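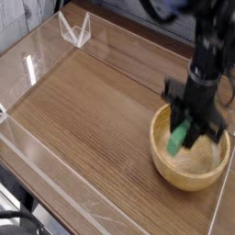
Re: [Chala-bowls] Plain pale bowls: oil them or leave them alone?

On 8/5/19, a member wrote:

> Hello all. I have inherited the job of looking after the wooden bowls
> at Berkia, the little shared kitchen at the end of our street. They are
> plain and pale, with thick round rims. Most of them are used for salad
> and bread, and a couple just sit out with odds and ends in them.
>
> Three questions. First, is it worth oiling a bowl that doesn't get food
> in it? Second, the insides of ours have gone a bit fuzzy to the touch,
> and I don't know if I should sand them or if that will make things
> worse. Third, somebody gave us a can of Flinex and the label is half
> gone. Is it all right for salad bowls?
>
> I should say that I know nothing about wood. I like the bowls very
> much, though, and would hate to ruin them.

Oh, I'm so glad you asked this, and please don't worry about knowing nothing! I joined this list with one cracked bowl and a lot of opinions I had picked up from my aunt, most of them wrong. Plain pale bowls are my favorite kind. A very dark bowl looks good on the first day and pretty much the same after that, but a light one changes color with use, and you get to watch it go from straw to honey over the years.

I'll take your questions out of order, with the fuzzy one first.

Fuzz on the inside is just the grain lifting. Water swells the fibers, they dry standing up, and your fingertips notice long before your eyes do. You can sand it, and you should, but go lightly. Wipe the inside with a damp cloth, let it dry overnight, and then use your finest paper with your fingers behind it (no block, because a flat block will dig into the curve where the wall meets the floor). Go with the grain across the floor of the bowl and then work up the sides in short strokes. Do the damp cloth again. If it comes up fuzzy a second time, repeat, and by then most bowls are smooth and stay smooth for a good while. My big salad bowl took 7 rounds, but I had put it through the dishwasher, so I had that coming.

On oiling a bowl that never sees food: yes, do it! Dry air is as hard on a bowl as dishwater is. We had 16 bowls on the shelf over the heater in the Chala room one winter and in March we found hairline cracks in 6 of them, and those were all bowls that had just been standing there looking nice. The ones going back and forth to the kitchen every day had been oiled whenever somebody thought of it and came through fine. A thin coat a few times a year is plenty. Put it on, go have lunch, wipe off whatever is still sitting on the surface. If it feels tacky the next day you used too much, and a dry rag and some elbow grease will take care of that.

For the outside I like to be a bit more generous, especially under the foot, which everybody forgets. End grain drinks oil like crazy. Turn the bowl upside down on a towel and look for the two patches on opposite sides where the wood seems duller than the rest. Those are your end grain, and they'll want a second helping.
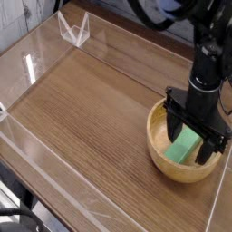
Choosing which bowl to practice on matters more than which oil you buy. Start with something simple and open, with no carving and no foot ring full of crumbs, so that you can get your whole hand in and feel what you're doing. The pale one in the photos is just the sort of thing I mean. It has a smooth, rounded rim, and the grain on the inside floor is fine enough that you'd feel any roughness right away. It's also a good color for learning, because oil shows up on light wood the second it touches, and you can see exactly where you've missed. Take out whatever is living in it first, of course — a green block like that one, keys, onions, the rubber bands. I've oiled around a pile of clothespins because I was too lazy to move them, and the bowl had a pale island in the middle for months.

While we're on things left in bowls, please keep an eye on anything that holds water. A damp cloth or a wet lemon half sitting in the bottom will leave a ring, and on pale wood a ring really shows. They do fade if you catch them early. I've had luck with a paste of salt and lemon juice rubbed in with the cut side of the lemon, rinsed fast, dried standing on the rim against the wall so that air gets to both sides. Then oil as usual. Old black marks are another matter, and those I just call character.

Now the Flinex. I have used it and I like it on shelves and on the bench by our back door, where it goes on easily and has a nice soft look. I would not put it on your salad bowls from a can with half a label. There might be a perfectly good food-safe version, but you can't tell which one you have, so I'd save it for the furniture and get a small bottle of plain mineral oil for the bowls. The drugstore kind is fine. If you want more of a glow, melt a little beeswax into it. Our recipe on the Tralasetti sheet is 7 spoons of oil to one of wax, warmed in a jar standing in a pan of water, stirred with a stick you don't care about. It makes a soft butter that keeps in the cupboard and smells wonderful. You'll need almost none of it for each bowl.

Please don't use olive oil, whatever your neighbors tell you. It goes off, and a whole kitchen of bowls that smell like old crayons is a sad thing. Walnut oil is lovely and it does harden, but in a shared kitchen you have to think about nut allergies, so I'd skip it at Berkia.

A few smaller things, in case they're useful:

Wash by hand, warm water, a drop of soap, rinse, dry right away with a towel.

Don't stack them while they're damp. Ours stuck together once and the top one had to be persuaded out with a butter knife, which left a dent in the rim that I still look at.

If a bowl rocks, leave it a week before you do anything to the bottom. Round bowls go slightly oval as the weather changes, and a lot of them settle again.

Keep the oily rags flat outdoors until they're stiff if you ever use anything that hardens, like linseed or walnut. Balled-up rags can heat up and catch fire. With mineral oil this isn't a concern, but it's a good habit anyway.

Do write back and tell us how the sanding goes, and please send pictures of the ones that turn honey colored! If anyone else on the list has a way of getting garlic smell out of a bowl that doesn't involve leaving it in the sun, I'd love to hear it. Baking soda gets me about halfway there.

Happy oiling,
the Chala bowl shelf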